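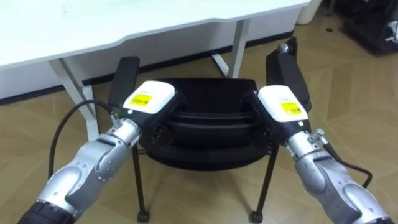

A black armchair in front of a white desk, held by both armrests.

How to move a desk chair by its armrests and set it back at the desk

Posted 24 Feb 2023 in Home Office, Osville

A desk chair gets moved more than anything else in a study. It comes out for sweeping, goes to the other side of the room when someone visits, and goes back again. Most of the wear on ours came from dragging it by one arm, so this is the way we do it now.

What you need

A clear bit of floor behind the chair
A screwdriver or hex key to suit your chair
A dry cloth
Felt pads, if your chair has plain feet

Before you start

Take everything off the seat. Tuck any lamp or charger leads up behind the desk. Sweep the floor, as one piece of grit under a foot or castor will leave a long scratch on wood or laminate.

Check the armrests next. Hold each one low down, near where it joins the chair, and rock it gently. If it moves, turn the chair over and tighten the fixings underneath. Our old Sisunell chair needed this every August. Don't overtighten, particularly if the screws go into plastic.

Moving the chair

1. Stand facing the chair with your feet apart.

2. Take hold of both armrests, low down. The top of the pad gives more leverage and puts more strain on the joint.

3. Pull with both hands evenly. If one side leads, the chair will twist and may catch the desk leg.

4. A chair on castors can be rolled. One on plain feet should be lifted just clear of the floor. If it is too heavy for that, get a second person to take the other side.

5. Wipe the floor where the chair stood.

Putting it back

Line the chair up with the middle of the desk before you push. Go slowly for the last bit and watch the armrests. If they are higher than the underside of the desk they will knock the front edge, and on a white desk black marks show up quickly. Lower them if they adjust, or stop the chair 2 cm short.

Marks on the desk edge usually come off with a damp cloth and a drop of washing-up liquid. Dry it afterwards.

Felt pads wear thin, so look at them when you next have the chair upside down. The Parkovside ones we bought came in a pack of 36 and we are still using them.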